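# Bilyk Paired Hand Grippers

*Sold as a pair, left and right. Page written and kept up by Manaia Partington.*

I've been living with these things strapped into my hands since August, so when we started selling the pair through Getthorpe I asked if I could write the page myself. It's long. If you only want the order details, skip to the part called What comes with the pair.

## What they're for

You hold one gripper in each hand and do a job the way you'd normally do it: pick up a plate, straighten a tray, tuck a mat under something. The grippers record the finger opening and the path of each hand, and that recording is what you train a policy on. The robot never has to be in the room while you collect, which for us was the whole draw. We used to book arm time in blocks and fight over the good slots (I lost most of those fights).

We built the Bilyk pair for one particular piece of research, a method we call Sovuvham, and it still shows in the design. So let me tell you about that first.

## Sovuvham in plain words

Most two-handed demos have one hand doing the busy work and the other hand helping. If you train on everything equally, the policy gets very good at the busy hand and sloppy with the helper. It'll let the helper drift off, or close it too early, and then the busy hand is chasing a tray that has slid away.

Sovuvham marks the stretches where the helper hand matters and gives those more weight in training. The marking comes straight from the gripper data. When one hand slows down and holds its opening steady while the other one travels, we call that a support stretch. No hand labeling! I was so happy to stop hand labeling.

We collected 400 two-handed demos of table setting tasks, all with this pair. Then we trained two policies on the same recordings, one plain and one with the support stretches weighted, and ran 60 trials of each on the same arms. The weighted one did better on anything where a tray or plate had to stay put, and it did a little worse on quick handoffs, where there's barely any support stretch to find. I'd love to say we fixed the handoffs. We haven't. Plakondale, the release after this one, has a different way of spotting them and I'm hopeful, but I'm not going to sell you a gripper on the strength of hopeful.

One more result that surprised me: demos from people in their first hour with the grippers were more useful than I expected. They hold the helper hand very still when they're new, so the support stretches come out clean. By the second hour everybody gets fancy.

## What comes with the pair

- 2 grippers, one left and one right
- Mounting hardware for both
- A cable for each hand
- Recorder software with the Sovuvham marking script included
- Spare finger pads

Each gripper weighs 557 grams with its cable off. That's fine for a morning. I wouldn't plan a full day for one person, and I say that as somebody who tried it and then couldn't open a jar of pickles.

## Things I'd tell a friend before they bought one

Run the cables over the back of the hand and down the sleeve side. If they hang in front they get into the wrist view, and you'll be throwing out demos later.

Squeeze both hands fully closed and fully open at the start of every session. The script uses that to work out your range, and if you skip it the marking gets jumpy. It won't warn you either (that's on my list).

Pick objects with some variety in height. Flat things are harder than they look with these fingers, and a session made up only of flat things will wear out your patience. Mix in something round and tall enough to get hold of from the side.

Keep the table layout loose. We moved things between takes on purpose, and the policies trained on the messier sets coped much better when a plate turned up somewhere odd.

## The pair in use

Both of these come from a tabletop setup with the Rabbit tray.

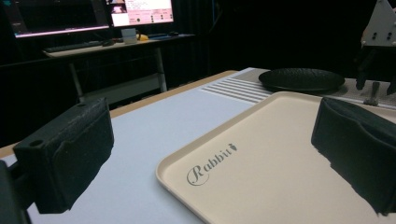
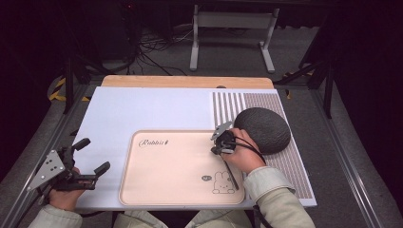
**Can I collect with only one gripper and still use the Sovuvham script?**

You can record with one, and the recorder will save it just fine, but the marking script needs both hands to compare. With a single gripper it has nothing to call a support stretch, so every part of the demo gets the same weight and you end up with ordinary training data.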